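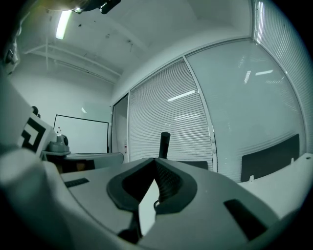 By the window, blinds down

Advice > Electrical > Interviews

Zamfira Bratu has been rewiring houses in Plomlow for most of her working life. Her firm, Grecu, takes on a lot of older properties, and the question she hears most is whether a house needs a full rewire or just a new consumer unit.

"People ring up wanting a price for the whole house," she says. "I won't give one until I've tested it. Sometimes the cable is fine and the board is the problem."

A test comes first, circuit by circuit. Old rubber-covered cable has to go, she says, as it cracks when you move it. Early PVC can often stay if the readings are good. "I had a cottage in December where only the upstairs lighting needed doing. They'd been quoted for the lot by somebody who never took a socket off."
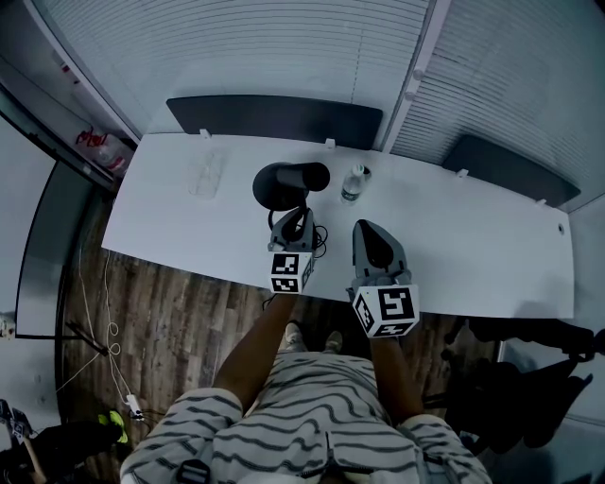
At the long white table

The smallest job on her books last year came to £433, the largest partial rewire to £2434. She puts the difference down to floors. Solid floors mean chasing out walls, and that means plaster, dust and a decorator afterwards.

Her colleague Lăcrămioara Ursu handles the testing and paperwork. She asks customers to clear a space of 50 cm in front of the board and to find any old certificates.

"Usually they're in a kitchen drawer," Ursu says. "Or there aren't any — then we start from nothing, and it takes longer."

Can people stay in the house during a rewire? Bratu says yes, if it's done in stages, with two rooms out of use at a time. She leaves the fridge and one set of sockets live overnight.

"Move the carpets yourself if you can," she says. "We'll do it, but you're paying an electrician to roll up carpet."

We use cookies to remember your settings. Accept | Manage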